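Artificial tulip

An artificial tulip is an imitation of the cut flower of the genus Tulipa, made for indoor decoration. Artificial tulips are sold as single stems or in bunches and are usually displayed in a vase, with or without water. They are among the simpler artificial flowers to manufacture, as the natural bloom has six petal-like tepals and a plain, unbranched stem.

Materials

Early artificial tulips were made of paper, silk or waxed cotton over wire. Most current stems have a molded plastic stalk around a wire core. The head may be polyester fabric, foam, latex or polyurethane. Stems sold as "real touch" have a soft coating on the petals and leaves meant to feel like a living plant. Fabric heads are lighter and cheaper but tend to fray at the edge of the petal.

Leaves are either molded in one piece with the stalk or made separately and pushed onto it. Separate leaves can be slid up or down to suit the height of the container. On cheaper stems the leaf is flat and printed with veins on the upper side only.

Manufacture and trade

The decorator Haf Gough, in her handbook Stems Without Soil, divides the trade into boxed bunches for households and loose stems for shops and event firms. The Fulwood works of the Besteo company supplied the second group, packing tulips in cartons of 1,000. Its standard stem was 42 cm long, and a shorter 16 cm stem was made for table settings. The Gunawardena pattern, a closed bud with two leaves, was sold alongside them and is still copied by other makers. Sales of all kinds rise in February, ahead of the season for fresh tulips.

Arrangement

Tulip stems are normally bent by hand before they are placed. A slight curve below the head imitates the way cut tulips lean as they continue to grow in water. Stems that are too long can be shortened with wire cutters or folded at the bottom. Ordinary scissors are damaged by the wire core.
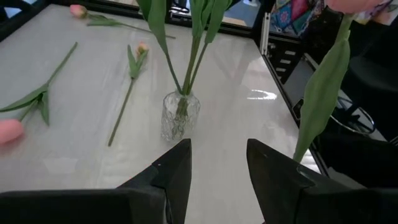 Vases for artificial tulips are generally narrow enough at the neck to keep a small number of stems upright. Opaque ceramic hides the wire ends and any folded stalk. Clear glass leaves the lower stems on view, though a textured or faceted surface, as on the short vase with the crossing green stems, breaks up their outline. Broad leaves left on the stalk fan out above the rim and fill the space between stems, so that fewer flowers are needed. In the Brasen style of arrangement all the heads are kept at one height and the leaves are turned outward.

Care

Dust is removed with a soft brush or a hair dryer on its cool setting. Plastic and coated stems can be wiped with a damp cloth. Fabric heads should not be soaked, as the dye may run and the glue at the base of the petals may loosen. Pink and red heads fade in direct sunlight, and stems are best stored flat in a closed box.

See also

Artificial flower
Cut flowers
Flower arrangement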